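업무 노트 / 소셜·채용 채널 테스트
토요일, 오후 4시 정리
작성: 본인, 검토 요청: Joni Hyvönen

목적
Evier 회사 페이지의 게시물 형식별 반응과 채용 공고 유입 경로 확인. 지난번 항목에서 미뤄 둔 링크 위치 비교(본문 대 첫 댓글)를 이번에 같이 돌림. 개인 프로필 게시는 Eino Pesonen 계정 하나만 사용. 회사 페이지와 개인 프로필 수치는 합산하지 않음.

조건
- 게시물 총 13건. 전부 6월분.
- 형식: 텍스트만, 텍스트+사진, 문서 첨부, 외부 링크.
- 게시 시각은 오전으로 고정. 한 건은 예약 오류로 오후에 나감. 집계에서 제외하지 않고 별표만 붙임.
- 유료 노출 없음.
- 링크에는 전부 추적 파라미터를 붙임. 명명 규칙은 채널_형식_순번. 대문자 쓰지 말 것. 대시보드가 대소문자를 다른 값으로 집계해서 지난달 표가 두 줄로 갈라졌음.

도구
예약 게시와 집계는 Nilex. 지원서 접수 쪽은 Valtonen 양식 그대로. 두 시스템의 세션 정의가 달라서 클릭 수와 양식 열람 수가 맞지 않음. Nilex는 클릭 시점, Valtonen은 양식 첫 화면이 다 뜬 시점에 기록. 차이를 보정하는 계수는 만들지 않기로 함. 표본이 작아 계수 자체가 흔들림.

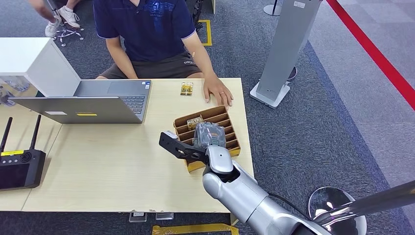 테이블 위 노트북, 맞은편에 앉은 사람.

형식별 관찰
텍스트만: 노출은 가장 고르게 나옴. 첫 두 줄에서 접히기 때문에 직무명과 근무지를 첫 줄에 넣은 것과 넣지 않은 것의 차이가 큼. 넣지 않은 쪽은 "더 보기" 클릭이 많고 링크 클릭은 적음. 호기심으로 펼친 뒤 이탈한 것으로 추정하나 확인할 방법은 없음.

텍스트+사진: 반응(좋아요) 수는 높음. 링크 클릭으로 이어지는 비율은 텍스트만 쓴 것보다 낮음. 반응한 사람 상당수가 내부 직원이라 이 지표는 따로 보지 않는 편이 나음. 다음 집계부터 내부 계정 목록을 빼고 계산할 것. 목록은 Joni가 갖고 있음.

문서 첨부: 넘겨 본 장수는 나오는데 체류 시간이 안 나옴. 직무 소개서를 그대로 올린 건은 중간 이후 장을 거의 안 봄. 연봉 범위를 뒤쪽에서 앞쪽으로 옮긴 판본은 아직 올리지 않음. 같은 주에 두 판본을 올리면 구독자가 겹쳐 비교가 안 되므로 간격을 둠.

외부 링크: 미리보기 카드의 제목이 예전 공고명으로 뜨는 문제 재발. 캐시 갱신 후 정상. 게시 전에 검사기로 한 번 확인하는 절차를 체크리스트에 추가.

링크 위치 비교
본문에 넣은 쪽의 노출이 낮을 것으로 예상했음. 결과는 본문 200 클릭, 첫 댓글 370 클릭. 다만 첫 댓글 쪽에 Eino가 자기 프로필에서 공유한 게시물이 하나 끼어 있음. 이것을 빼면 비교가 되는지 다시 계산해야 함. 원본 내보내기 파일에는 공유 경유 클릭이 별도 열로 없어서 리퍼러로 걸러야 하고, 모바일 앱 유입은 리퍼러가 비어 있음. 현재 상태로는 결론 보류. 이 숫자를 주간 보고에 그대로 옮기지 말 것.

실패한 것
오전 게시분 하나를 올린 뒤 오타를 고치려고 링크를 지웠다가 다시 넣음. 미리보기 카드가 사라지고 일반 링크로 바뀌었음. 되돌릴 방법을 못 찾아 그대로 둠. 수정은 텍스트만, 링크는 건드리지 않는 것으로 통일.
그룹 게시도 시도. 가입한 그룹 중 Junitz 쪽은 관리자 승인 대기 상태에서 넘어가지 않음. 규칙을 다시 읽어 보니 채용 공고는 지정 스레드에만 허용. 우리 쪽 실수. 게시 요청 취소하고 지정 스레드 양식에 맞춰 초안만 저장해 둠.

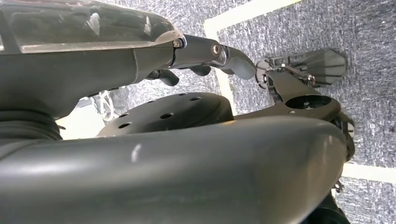
댓글 응대
질문 유형은 원격 근무 가능 여부, 비자 지원, 마감일 순. 세 가지 모두 공고 본문에 답이 있으나 접힌 부분에 있음. 답변 문구를 공용 문서로 만들었고 링크는 고정 메시지에 있음. 복사해서 붙일 때 상대 이름이 이전 것으로 남지 않았는지 확인. 한 번 그렇게 나갔고 바로 수정함.
응대 시간은 업무 시간 내로 한정. 주말에 달린 댓글은 다음 근무일에 처리. 개인 메시지로 이력서가 오는 경우 파일을 내려받지 말고 Valtonen 양식 주소를 안내할 것. 개인정보 보관 기준 때문에 메일함이나 로컬에 두면 안 됨.

프로필 쪽
Eino 프로필의 헤드라인을 직함만 있던 것에서 담당 직무를 적은 것으로 변경. 변경 후 조회가 늘었으나 같은 기간에 게시도 했으므로 원인 분리 불가. 다음에는 헤드라인만 바꾸고 2주간 게시를 쉬는 조건이 필요. Eino는 게시 중단에 반대 의견. 회사 페이지 관리자 중 다른 사람의 프로필로 대체하는 안을 검토.
연결 요청은 메모를 붙인 것과 안 붙인 것을 섞어 보냈는데 구분 기록을 안 남김. 이 자료는 버림.

남은 일
1. 첫 댓글 집계에서 Eino 공유분 분리. 리퍼러 없는 건은 별도 표기.
2. 내부 계정 목록 받아서 반응 수 재계산.
3. 문서 첨부 둘째 판본 예약. 연봉 범위는 인사 쪽 확인 후.
4. Junitz 지정 스레드 초안을 Joni에게 전달.

메모
대시보드 시간대가 UTC로 돌아가 있었음. 계정 설정이 아니라 작업 공간 설정에서 바꿔야 유지됨. 오전 게시분 일부가 전날로 잡혀 있으니 날짜별 표는 다시 뽑은 파일을 쓸 것. 이전 파일은 이름 앞에 old를 붙여 같은 폴더에 둠.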